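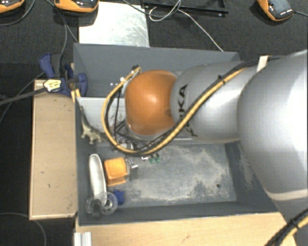 Aménager un bac gris avec une séparation : ma méthode

J'ai longtemps eu, sous l'établi, un grand bac gris où tout finissait par se mélanger : les attaches, les bouts de ruban, les petites vis orphelines, la pince que je cherchais depuis trois jours. Un bac profond, c'est pratique pour jeter des choses dedans, beaucoup moins pour les retrouver ! La solution tient en un panneau posé en travers, qui coupe le fond en deux : une partie arrière pour ce qui sert rarement, une partie avant bien dégagée pour ce qu'on attrape tous les jours. J'en ai fait deux cet hiver et je vous raconte comment je m'y prends.

Ce qu'il vous faut

Un bac rectangulaire à parois hautes, même vieux, même rayé
Une plaque rigide gris clair (la mienne vient d'une chute de chez Teixeira)
Un mètre, une feuille de carton, un crayon
Un cutter bien affûté et une règle métallique
Du papier abrasif fin
De la colle de montage ou du double face épais
Une éponge, du savon noir, un chiffon

Étape 1 – Vider et nettoyer

Videz tout, vraiment tout, sur une vieille serviette. Passez l'aspirateur dans les coins, puis un coup d'éponge au savon noir. Ne vous acharnez pas sur les rayures beiges au fond : sur un bac qui a vécu, une partie est de la poussière et s'en va, le reste est de l'usure et restera. J'ai passé une soirée entière à frotter le premier, je ne recommencerai pas. Laissez sécher une nuit si vous comptez coller.

Étape 2 – Choisir l'emplacement de la séparation

Je place la mienne nettement vers l'arrière. Ma voisine Hanne Egilsson préfère couper pile au milieu, et ça marche très bien pour ses pelotes, mais pour de la quincaillerie j'aime avoir de la place devant pour passer la main entière. Posez deux ou trois objets courants dans le bac avant de décider, vous verrez tout de suite si c'est trop juste. Marquez ensuite l'endroit au crayon sur les deux parois.

Étape 3 – Faire un gabarit en carton

C'est l'étape que j'ai sautée la première fois, et j'ai gâché une plaque. Les parois d'un bac penchent presque toujours vers l'intérieur : la largeur en bas est plus petite que la largeur en haut ! Mesurez donc aux deux niveaux, reportez sur le carton et découpez un trapèze. Glissez-le dans le bac, retaillez là où ça coince, recommencez. Chez moi il a fallu quatre essais (et pas mal de soupirs).

Pour la hauteur, restez bien en dessous du bord. Mon panneau fait 20 cm et je ne le voudrais pas plus haut, sinon la partie arrière devient un puits sombre où l'on ne distingue plus rien.

Étape 4 – Découper et ajuster

Reportez le gabarit sur la plaque et coupez en plusieurs passages légers le long de la règle. Poncez les chants, surtout celui du haut, puisque c'est là que les doigts vont frotter. Le panneau doit entrer en forçant un tout petit peu.

Étape 5 – Fixer, ou pas

Si l'ajustement est bon, il tient tout seul et je préfère le laisser amovible pour le ménage. S'il bouge, mettez une bande de double face de chaque côté, sur toute la hauteur. La colle de montage, je la garde pour les bacs qui voyagent, comme celui que Tarun Rathore emmène dans sa camionnette.

Étape 6 – Remettre les objets

Remettez-en moins que vous n'en avez sorti ! Devant, une petite sélection, à plat, sans empiler. Derrière, le reste dans des sachets ou des petites boîtes, avec l'étiquette tournée vers le haut – au fond d'un bac, on ne lit jamais un côté.

Deux mots sur l'entretien : un coup de chiffon sec de temps en temps, et je sors la séparation une fois par an, en août, pour nettoyer dessous. Si elle a pris du jeu, une bande de feutre adhésif sur le chant la recale en deux minutes. Gardez le gabarit en carton, avec le nom du bac écrit dessus. Le mien est scotché derrière la porte de l'atelier.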